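Notebook, Wednesday – bread bench, sourdough trials for Cunmont

Flour swap, day 2. Ningsih reading over my shoulder so will try to write legibly.

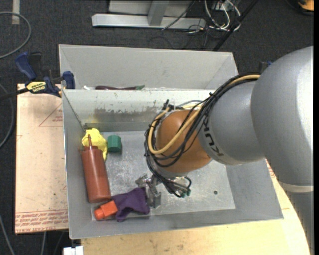
Why is the Lunde flour giving us slack dough when the Primton never did? Lower protein, and we kept the water where it was. Same recipe, weaker flour, puddle.

Mixed three small batches this morning, 1,000 g flour each. A = Primton as before. B = Lunde, same water. C = Lunde with the water pulled back. Salt and starter the same in all three. Starter fed last night, smelled fine, bit sharp.

A – came together fast, smooth after the second fold. Nothing to report.
B – sticky from the start. Held a shape for maybe a minute on the bench and then spread. Did an extra fold, helped a little. Tasted flat too but that could be me, had coffee.
C – much better. Still softer than A but you can shape it without swearing.

Dough temp 23 C out of the mixer for A and C. Forgot to write down B, sorry. Would guess the same but its a guess so leave it out of the table.

Bulk: A ready first, then C. B was bubbly and loose, should have pulled it sooner. I was on the phone with Gura about the late delivery (their driver went to the old address again, bags now promised for tomorrow before lunch). Asked them to put the milling date on the slip from now on. They said they would ask.

Bake, afternoon. Stone was not up to heat for the first loaf so ignore the bottom crust on A1. The rest okay. B came out wide and low, crumb tight along the base, big holes under the top crust. C had a decent ear, crumb even, a touch pale. Crust on C softer by the time it cooled, could go longer in the oven with the door cracked for the last bit.

Cut temps: pulled C2 at 102 by accident, probe was up against the crust. Moved it to the middle and it read lower. Put it back in. Everyone please push the probe in from the side, not the top.

Ningsih Tuhumury thinks we should rest flour and water longer before the starter goes in, instead of cutting more water. Worth a try, she got a nice loaf that way in November with the old rye blend. I'd rather change one thing at a time but we don't have that many bags left.

To do
- C again tomorrow, longer rest, same water
- one batch half Primton half Lunde
- new scraper, the blue one is split
- label the tubs!! two had no lid marks and I nearly baked the wrong one
- ask Cunmont if they realy need the loaf that tall, their slicer might take the wider one

Starter back in the fridge 5ish. Fed it with Primton, not Lunde, don't mix them up. Second jar is backup, leave it alone.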